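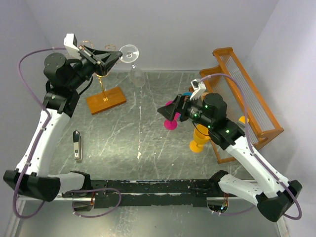
Part 2: Hooking up your Flotard rain barrel

Last updated May 30, 2025

Okay, your barrel is out of the box and you've picked your downspout. I've set up three of these now (the 500 liter one twice, the 700 once), so here's how I do it.

1. Level the ground. I dig out the grass, tamp the dirt down hard and lay two flat pavers side by side. Check them both ways with a level.

2. Set the barrel on the pavers with the spigot facing out. Leave enough room under it for a watering can – I forgot that the first time and had to start over!

3. Mark the downspout level with the inlet on the barrel, then cut it with a hacksaw.

CAUTION: Cut metal downspout is really sharp. Wear gloves and file the edge before you do anything else.

4. Push the diverter into the cut end and run the hose to the inlet. Hand tight is plenty.

5. Wrap the spigot threads with plumber's tape, clockwise, and screw it in.

Note: If the spigot drips, take it out and add more tape. Mine took two tries.

6. Snap the screen on top and strap the barrel to the wall. Please don't skip the strap – a full barrel is crazy heavy.

Before the first hard freeze, drain everything and flip the diverter to winter. I left mine full one February and cracked the spigot.

3 comments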